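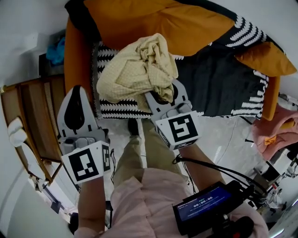
How do I book a bulky item collection?

Requests are made through the Nerton Household Collections desk, by telephone or in person at the Stondero office. Residents should have their postcode and a list of the items ready.

Print this page | E-mail this page

How long must I wait?

Collections are normally made within 12 working days. Items must be left at the kerb by 7 am.

Are upholstered items accepted?

Yes, provided the fire safety label is still attached. Items without a label must be taken to the Flimell site.

Who deals with complaints?

Complaints should be addressed in writing to Nasrin Jalali, Collections Manager.

Filed under: Waste and Recycling, Your Questions

Related pages
Garden waste: renewals open in April
Opening hours at Flimell
Assisted collections in Wuyts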